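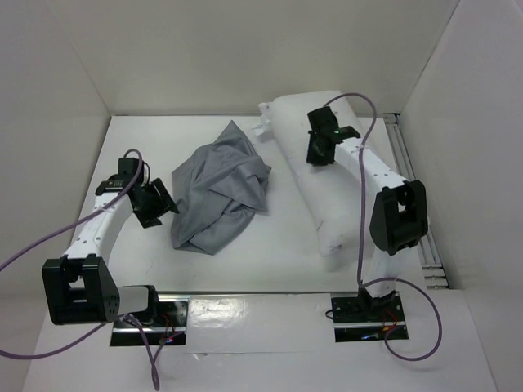 Ifeanyi Wike

The Zureo two-arm bench kit came to us in 2 crates weighing 196 pounds between them, and the manual was in the second one, under the foam. It is made by Pusteck, sold by Fallahi, and aimed at small shops that handle soft goods and are tired of hearing that robots only like boxes.

Fallahi rents the kit for $510 a month, arms and software included. Walls are extra. We went for the walls, and I'd do it again – plain white sides make life easier for the software, and they keep people from leaving coffee next to the arms.

Our trial job is pillows and cloth, picked because every member in Pleltonstead who wrote in asked about one or the other. A pillow is a fair test. It's fat, it has no real edges, and it never lies the same way twice. A heap of gray cloth is worse. I have trouble finding the corner of one myself, and I've had years of practice.

The arms sit on rails, so you can slide them apart for bigger work, a job for one hex key and some patience. The purple cables need more slack than you'd think. Give it to them early. The grippers have stiff, tapered fingers that get into a fold nicely, though you'll want to watch your settings on anything you'd hate to snag.

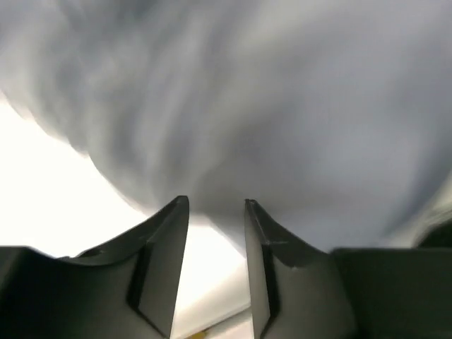 Gripper's-eye view, cloth overhead.

Ferdinand Zürcher wrote the setup guide and also answers the support line, so complaints about the guide reach the right desk fast. He was patient with mine. The section on leveling the rails is being rewritten for December.

Members can book bench time by the half day. Bring your own pillow.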